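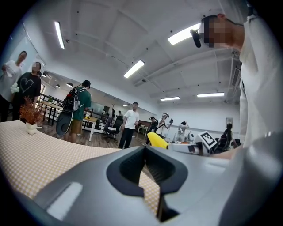 Hand-held gripper closes by itself about a second after I let go of the trigger

Posted in: Grippers and end effectors
Viewed 1,641 times

Hi all! First post here, and I'm having a great time with this hobby, but I've hit a fault I can't get my head around.

We had an open afternoon at our maker space in Dostbridge, with our hand-held gripper (Tamiru kit, light grey body, black rubber jaws) out over the table with the checkered cloth. The room was busy, with people in headsets, people with backpacks, a little round robot and a marker board set up a bit further along. It was a lovely crowd!

The trouble is that the jaws sometimes close again after I release the trigger. They open all the way, sit there for a moment, then snap shut with nothing touching the trigger. It pinched my finger pretty well while I was taking a sponge ball out. No blood, but I yelped. At home on my bench I ran 500 open and close cycles and it happened 6 times. At the open afternoon it felt like a lot more than that, though I wasn't keeping a tally.

Things I've tried: new battery, fresh firmware, a different trigger spring, cleaning the rubber. The log shows a real "close" command each time, so the motor is doing what it's told. Where is that command coming from?

Thanks in advance, I love reading this site!
posted by tablecloth_tinkerer

slowservo
Ooh, I know this one, I had it on mine for most of March!

First, please stop putting fingers between the jaws while the power is on. Pull the battery plug before you take anything out by hand. Turn the grip force down too. Mine came set to 63 on the force scale and I run it far lower now for soft stuff, and it still holds a sponge ball just fine.

Now the fault. The trigger on these has a small magnet and a sensor that reads how close the magnet is. If the magnet works loose in its pocket it can tip a little after you let go, and the sensor sees that as a squeeze. Easy test: with the motor unplugged and the board still powered, watch the raw trigger number on your screen and tap the side of the handle with a pencil. A healthy one barely moves. Mine jumped halfway up the scale, which was very satisfying to see after weeks of guessing.

To fix it:
Take out the screws on the trigger side and lift the cover straight up.
Pull the magnet out and mark which face points at the sensor, so it goes back the same way.
Clean out the pocket with a dry cotton swab.
Put in one small drop of epoxy, press the magnet home and leave it overnight.
Run the trigger calibration again before you plug the motor back in.

Don't use super glue. It went brittle on me and the magnet was rattling again inside a week.

If the number stays steady when you tap, look at the cable where it bends into the handle. Wiggle it and watch the same number.

prusidmont_pete_bog
cool setup. mine does it too but only when its cold. just put tape on the trigger

wiggle_test
The tape idea worries me a little, as tape can hold the trigger partway in and then you get a close when you really don't want one. I'd skip it.

I'm fully behind the tap test! I'd add one more thing to check, the wireless remote. If you ever paired one (the Clerkeo pendant is the one a lot of us have), the gripper goes on listening for it even when you're using the trigger. A pendant lying in a bag with its button pressed sends "close" perfectly happily. The log doesn't say which input sent the command unless you turn on the detailed log, under Settings, Inputs, Verbose. Turn that on and do another long run of cycles. If the source says TRG it's the trigger, if it says RMT it's the remote.

While you're in there, set "hold open after release" to on. The jaws then ignore any close command until you've pressed the trigger fully once. It won't cure the fault but it makes a surprise pinch much less likely while you hunt for it. Still pull the plug before you reach in.

tablecloth_tinkerer
You two are fantastic! Tapped the handle and the number leaped all over the place, and the detailed log says TRG on every bad close. I've got the cover off now and the magnet fell out onto the bench when I tipped it. Epoxy is going in tonight, force is turned down, and the battery comes out before my fingers go anywhere near the jaws. I'll do another 500 cycles once it's set and post the log.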